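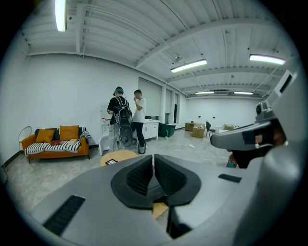 Gripper view across the room, jaws nearly closed, round tabletop just ahead.

Cillum: jaw tracking for hand-held grippers

Cillum estimates jaw opening from the gripper's own camera and writes it out as one value per image. It was written at Drileck by Ansel Haverford and Gillespie Mackay. This README covers the July 2024 release.

What's in the release

794 labelled images, split by session
28 sessions, 5 of them held out for testing
Tracker, calibration script and viewer

Running it

Run calibrate first, with the jaws fully open and then fully closed. The result is saved in the session folder and the tracker won't start without it. If you change the finger pads, recalibrate.

The tracker masks the gripper body before it looks for the jaw edges. The mask is a greyscale file in config and can be redrawn in the viewer. Colour is ignored.

Known problems

Dark objects between black pads are often read as part of the jaw. Bright ceiling lights can shift the exposure enough to lose an edge; the tracker then repeats the last good value for up to eight images and sets the stale flag.

The February labels used a different zero point. Don't mix them with these.

Planned: export to the Irinell format.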